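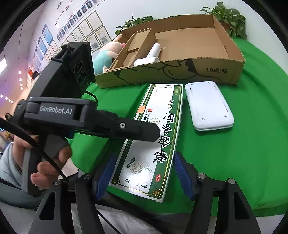

Flirnis holds its open day once a year, on a Sunday in May, and it is the only time the public gets past the front desk. The company packs and ships mixed orders for small online shops out of a building at the back of the Brirance business park. I went for the morning session, which starts in the lobby with coffee and a safety talk and then moves straight to the practice tables. Each table has a bright green cloth and a set of ordinary goods, picked so that no two are the same shape. Ours had a long white and green medicine box with an OTC mark on it, a hair dryer, a plush toy with a pink snout, and a low brown carton with a cardboard divider standing in one end. There were potted plants at the back of the table, too.

The talk at the tables was about mixed cartons. Boxes that are all one size are easy, we were told, and most of the training time goes to everything else. A long flat box wants to go along a wall. Soft things go in last and fill gaps. Anything with a nozzle or a handle gets its own space, and that is what the divider is for. Visitors were asked to suggest an order for packing before the guide gave hers. My table wanted to start with the toy and was told no.

I asked about low cartons like ours, because I ship a few things from home and always buy tall ones. The answer was that low walls are quicker to pack and easier to check, but you need goods that lie flat. They also reuse cartons here when they can, printing and all, as long as the old marks are covered before the box leaves.

After that we walked the main floor. There are 32 packing stations in two rows, with a belt between them, and the shelving behind holds 3,219 bins. Half the belt was shut off for the visit, so it was easy to hear. The labels are Bruver stock, printed at the station and put on by hand. The bins are numbered from the floor up, so the low numbers are always the ones you have to bend for. A man in our group who had worked in a warehouse said his place did it the other way.

Returns was the part I liked best. It is a small room with good windows, and every item that comes back is opened, checked and sorted onto one of 14 shelves. Loureiro, the firm that owns the building, put in new lighting last winter – you notice it as soon as you come in from the main floor.

Some practical notes. The visit is free but limited to 100 people, split over the morning and afternoon. Closed shoes are required and they do check. Parking is on the left past the gate, and the right side is for trucks even on a Sunday. Coffee was fine, no food. The walk takes two hours and there is nowhere to sit after the lobby. Children can come, though the stairs to returns are steep. Sign-up for next year opens at the front desk in spring.

Filed under: Days Out / Open Doors / Workplaces

Search this site Go

We use cookies to remember your settings and count visits. Accept Manage choices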